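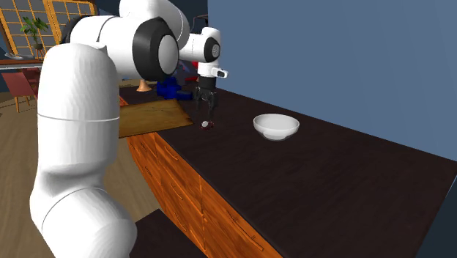

Bench notebook, 6th November - small thing into bowl

Back on the kitchen sim tonight, so no sawdust for once. The real arm is still in pieces on the long bench (see Vilgot's page, he has the shoulder apart again) and I wanted to get the pick routine into some kind of shape before we bolt anything to anything. Gomus is what we're calling the whole project now, by the way. Damilola won that argument.

The task is the same one Kelechi wrote up last time: start above the little white and dark red thing on the counter, close on it, lift, carry it across to the white bowl, let go. The bowl has plenty of clear counter around it, so the drop end is easy. The pick end is where I spent my whole evening!

What I changed first was the approach. The old script came in at a slant and I never liked it, it kept clipping the object with one finger and sending it off toward the cutting board. Now the hand goes to a hover pose with both fingers pointing straight down, stops, and then drops vertically. Much calmer to watch. I also slowed the last bit of the descent to half of what it was, and I'd like to leave it there until the real gripper has proper pads on it.

Ran a batch of 60 with the object nudged to a different spot each time. 23 of them failed, which sounds terrible but last week it was more than half, so I'll take it (and I did a small dance by the drill press, Bello saw). Nearly all the bad ones were the same kind of bad - fingers close, object squirts out sideways. It's close to round and it's small, and we're grabbing it too high. I lowered the grasp point a hair and the next few looked better, but I haven't run a full batch on that yet so don't quote me.

Seed for the batch was 722 if anybody wants to repeat it. Please write your seeds down, people. I lost an hour trying to get back to one of Kelechi's good runs and couldn't.

Elbow question, mostly for Vilgot: on the carry, the solver sometimes picks the pose with the elbow way out over the floor side and sometimes the tucked one. Both reach the bowl fine. In the sim who cares, but in our actual shop the elbow-out pose would go straight through the spot where Debora stands to use the vise. I'd like to just forbid it. There's a joint limit setting in the Rerel config and I think it's enough to tighten that on joint 2, but I haven't tried it and I don't want to mess up your calibration numbers. Can you look?

Things I left alone: the cutting board and the blue lumpy thing behind it. The planner treats both as plain boxes and that's crude, but the path doesn't go near them once the object is up. It'll matter when we start moving the bowl around.

For the real counter, Debora picked up an offcut from Gelwood that she says is flat enough. It's a lot paler than the dark top in the sim. I don't know if that matters to the camera code, probably yes, so before we trust any of this I want to recolor the sim counter to match and rerun. Or we stain the offcut. Debora is voting for stain and has already opened a can, so I suspect that's decided.

To do, in whatever order:

Full batch with the lower grasp point, same seed.
Joint 2 limit, after Vilgot says OK.
Finger pads. Bello has some rubber sheet left from the Nwosu clamp job, ask him before cutting it.
Add a check that the gripper is really holding something before it swings over to the bowl. Right now it'll happily carry air across the counter and open its fingers over the bowl like it did a great job.
Clear the long bench by December, we promised.

Left the machine on with the logs copying. Don't close the lid!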